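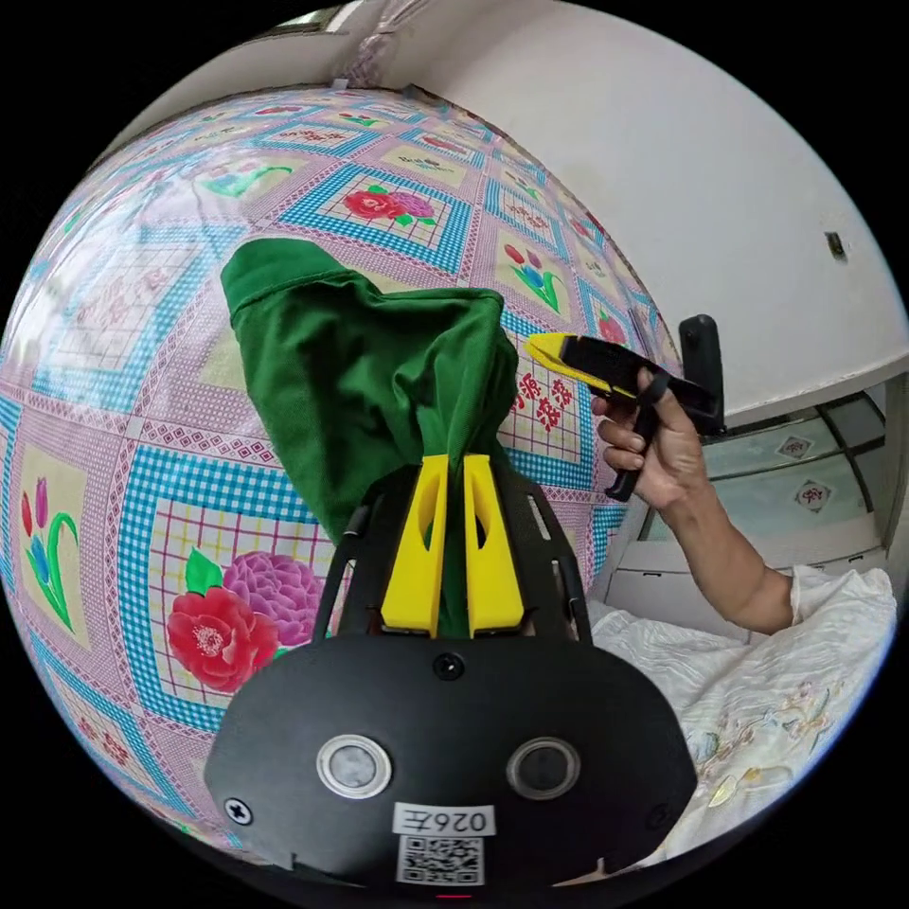
Rules are for factories, one reader wrote to us after the first edition, and a person folding clothes at home with a gripper in the hand hardly needs a whole chapter of them.

We have a good deal of sympathy with that letter, and we kept it pinned up while we rewrote these pages. If you came to this book from the earlier chapters, you have spent your time with fences, light curtains and emergency stops, and a bit of green cloth held between two yellow fingers must look like a holiday! There is no motor swinging over anyone's head, and the arm doing the reaching is a human one. Still, what gets recorded with a hand-held gripper is often what a robot later learns from, and a careless habit at the kitchen table has a way of turning up again in a machine months afterward.

Chapter 16
Good Practice with Hand-Held Grippers

In this chapter you will learn how to prepare a work area in a lived-in room, how to label and check a pair of grippers, how to handle soft goods without damaging them, and what to write down when you finish. You will also meet the Wisto rules, the house standard we use throughout Part 2 of the book. They are short, they are a little fussy in places, and they are the rules our own students grumble about most in September and quote back to us by December.

16.1 Where the rules come from

The Wisto rules grew out of the Plornotow project, which gathered 1,700 recordings of household tasks before anyone sat down to agree on how a recording ought to be made. You can imagine the muddle (or perhaps you have lived through one like it). Some recordings began with the fingers open and some with them shut. Labels had been moved from one gripper to another and the change was never noted. The firm that received the recordings, Gindska, sent a great many of them back with polite questions that the people who made them could no longer answer. The first draft of the rules was simply a list of those questions, turned around into instructions.

16.2 The work area

A home is allowed to look like a home. Wisto does not ask you to take away a flowered cover or a glass-fronted cabinet, and patterned cloth under the work is perfectly acceptable. What it does ask is that you get permission from the people who live there, put away letters, photographs and anything else with a name or a face on it, and agree beforehand on which parts of the room may be seen. Look behind the work as well as under it, and remember that glass reflects.
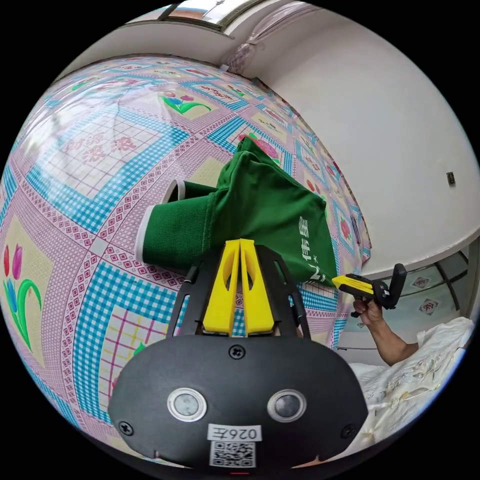 Surely the label is the least important thing on the tool, came the objection in the margin of our draft, when the cloth is the hard part.

Well, cloth is hard, and we will get to it in a moment. But please be kind to your labels. Each gripper carries its own printed mark with a QR code directly under it, and under Wisto that mark must be readable before you start and again when you stop. If you work with one gripper in each hand, as many people do with clothing, write down which was in which hand. Swapping them halfway through is allowed as long as you end the recording first and begin a new one.

16.3 Handling soft goods

Take a crumpled T-shirt as your practice piece, something old that you won't mind stretching. Wisto sets out 3 checks before the first grip:

Fingers. Run a fingertip along the edges and feel for burrs or grit.
Garment. Look for pins, loose threads and anything left in a pocket.
Surface. Press on the table cover and see whether it slides.

Then close the fingers slowly and pinch only as much cloth as you need. Pull along the fabric and leave seams alone where you can. If the shirt slips, let it slip, and carry on with the task the way you would with your bare hands. A failed grip is kept and marked as failed. The Moldovan workshop notes, reprinted at the back of the book, show several ways of marking one, and we suggest you read them before you try Exercise 1.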